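How to Seal a Pastel Landscape Before Framing

Soft pastel never fully dries, so a finished landscape needs a little protection before it goes behind glass. I work mostly on sanded paper from Brendthorpe, but the steps are the same for any toothed surface.

Start by clipping the sheet to a board. Stand it upright and tap the back firmly with your knuckles. Loose dust will drop off the front. Do this outside if you can, and do it twice.

Lay the board flat and mix your fixative if it comes as a concentrate. I use 14 ml to 200 ml of alcohol, which covers several small sheets. Test it on a scrap with the same colors first. Pale yellows and sky blues darken the most.
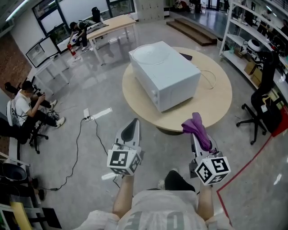

Hold the sprayer at arm's length and begin the stroke off the edge of the paper. Move across at a steady pace and finish past the other side. One light pass is enough - a second can be added once the first is dry. Heavy coats leave spots that you can't lift out.

If the highlights have dulled, put them back with a soft stick and leave them unsprayed. Bjarke Bisgaard taught me to save the brightest cloud edges until this point, and I still do.

Cover the sheet with glassine and store it flat until you cut the mat.

Recent posts
Stretching heavy watercolor paper
Choosing a mat for small landscapes
Sketching the harbor at Starkum in July
Cleaning old pastel sticks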